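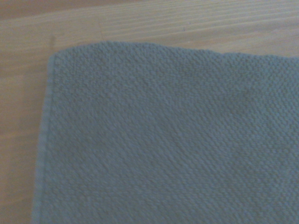 How Our Robot Club Is Teaching an Arm to Fold a Towel
By Treasa Foley
Sep 9, 2019

Hi! I help run the robot club at Moynihan, and kids ask me all the time what we do in there. This year we're doing laundry. Well, one towel.

Folding a towel sounds easy, right? You've probably done it while watching TV. But try it with your eyes shut and only two fingers, wearing thick mittens, and you'll get a feel for how hard it is for a robot.

Meet Jaster
Jaster is our robot arm. An arm like this bends at its joints, kind of the way yours bends at the shoulder, elbow and wrist. At the very end is the gripper, and that's the part that does the pinching. Jaster's gripper has two fingers and no thumb (try picking up a sock like that!).

A robot has no idea what a towel is. To Jaster it's a bunch of colored dots coming in from a camera. So the club has to show it, over and over, which dots are towel and which dots are table.

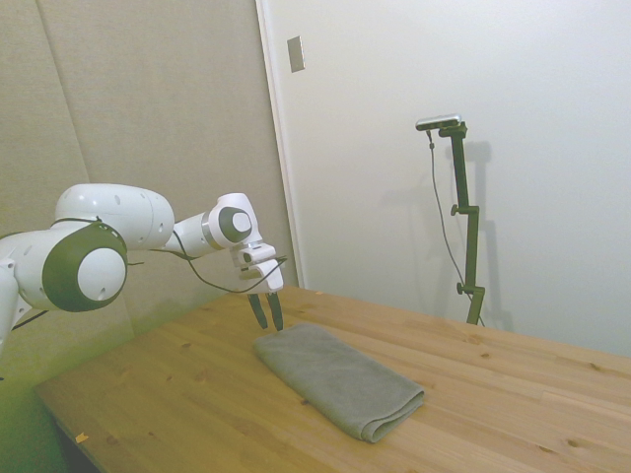
The first job is always getting the fingers to the right spot. Too high and they pinch air. Too low and they bump the table – and then we all yell "Stop!" and someone hits the big button. Our rule is that one kid drives, one kid watches, and everybody else keeps their hands in their laps.

Why cloth is so tricky
A block stays the same shape when you grab it. A towel doesn't! It squishes, it wrinkles, and it never lands the same way twice. Sometimes Jaster grabs one layer when we wanted two, or two when we wanted one.

So we practice. Every try gets saved on the computer, and the computer looks for what the good tries have in common. We've saved 1,863 tries so far, and we do up to 90 more at each meeting. My favorite part is when a kid who got 14 bad grabs in a row finally gets a good one and does a little dance. 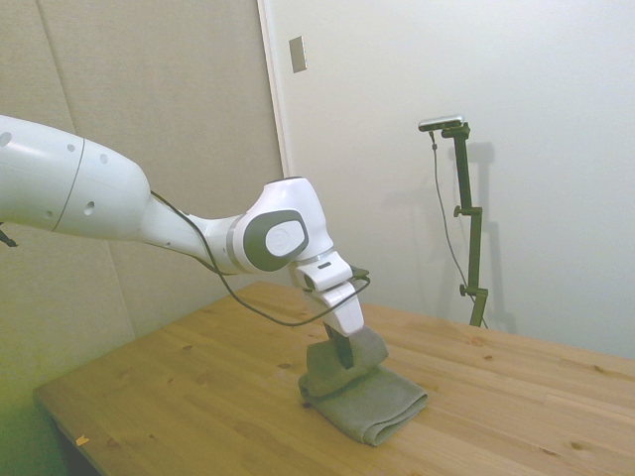
What's next
In November we take Jaster to the Pelon meet, where other clubs bring their robots too. We want it to fold a towel from start to finish with no help from us. Wish us luck – we've got a lot of folding to do before then!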